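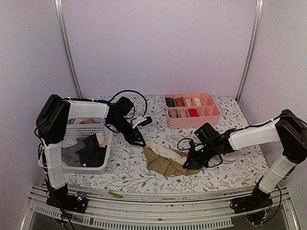
Chapter 5
Who Was Sitting Out There? Reading an Audience from What It Left Behind

Print this page | E-mail this page

Filed under: Stage History > Houses and Audiences

The first time I tried to write about a theater audience, I got it badly wrong. I was a graduate student, I had a playbill from the old Quintanilla Playhouse in my hand, and I wrote four happy pages about how the crowd must have loved the comedy because the bill said it was "received with universal delight." My adviser, Hazel Benavides, drew one line in pencil down the side of all four pages and wrote at the bottom, "Who paid for the printing?"

The management paid for the printing, of course. The bill for the second night was set before anybody had gone home from the first. I've never trusted the word "universal" since.

So this chapter is about audiences, and about how we find out who they were, where they sat, what they paid and how they behaved. In the last chapter we stayed behind the curtain with the actors and the prompter. Actors leave a lot of paper. They write letters, they sue each other, they publish memoirs in which every other actor is a drunk. People who bought a ticket and went home again mostly leave nothing at all, and we have to come at them sideways.

Seats, Money and the Door

Let's begin with money, which is where I always begin now (thank you, Hazel). If a house kept a nightly account book, and the book survived, you're in luck. The one we'll use all through this chapter comes from the Cidthorpe Theater, a middling provincial house with a pit, one ring of boxes and a gallery. The manager there was a fussy man and he wrote down everything — candles, sand for the floor, a replacement wig, beer for the band. He also wrote down the takings for each part of the house, separately, every night it was open.

That last habit is gold. A single total tells you how good a night it was for the manager. Three totals tell you who came. When the boxes are full and the gallery is thin, something has pulled in the carriage trade, maybe a visiting star or a local bigwig's benefit night. When it's the other way round, look for a pantomime, a fair in town, or payday.

You do need to be careful, though. Half-price admission muddies everything. At Cidthorpe you could come in after the third act for less money, and plenty of people did, so the same sum in the book could mean a modest crowd that stayed all evening or a big one that turned up for the farce. Students always want to divide the takings by the ticket price and call the answer an audience. Please don't! I did it myself for one September week and got a gallery holding more people than the building could have.

How Many Could They Fit?

Speaking of which, capacity figures deserve a rude question or two. The opening announcement for the Quintanilla boasted of room for 3,000. A later lease, drawn up by people who wanted the rent to make sense, put it at 1,970. Which one do you believe? I lean toward the lease, but I wouldn't go to the stake for it. Benches had no marked places, and a bench that held eight merchants in January could be made to hold eleven apprentices on a holiday. My colleague Marisol Baptiste likes to measure surviving benches with her own students sitting on them, in coats, and she gets a different answer every year.

We'll come back to her bench numbers in the exercises.

Noise

Now for the fun part. Audiences were loud. They talked, they ate, they called for songs that weren't on the bill, and they expected to be answered. In one letter I'm very fond of, a visitor to the Gelis, a much smaller house two streets from the river, complains that she heard not one line of the tragedy but got the whole story of her neighbor's lawsuit. She went back the next night, too.

It's tempting to read letters like hers as proof that people didn't care about the play. I don't think that follows. You can talk all through the slow scenes and still go dead quiet for the big speech, and several writers describe exactly that. The lights stayed up over the seats as well as the stage, so you could see everybody you knew, and everybody you owed money to. A night out was partly about being looked at.

What you'll need for this chapter: the Cidthorpe extracts in the back of the book, the seating plan of the Gelis, and a pencil. Read the extracts through once before you start section 5.1, without taking notes. Just get used to the manager's spelling. He writes "galry" on nearly every page, and he never does settle on how to spell "pantomime."

Print | E-mail

Tags: audiences, box office, playhouses, account books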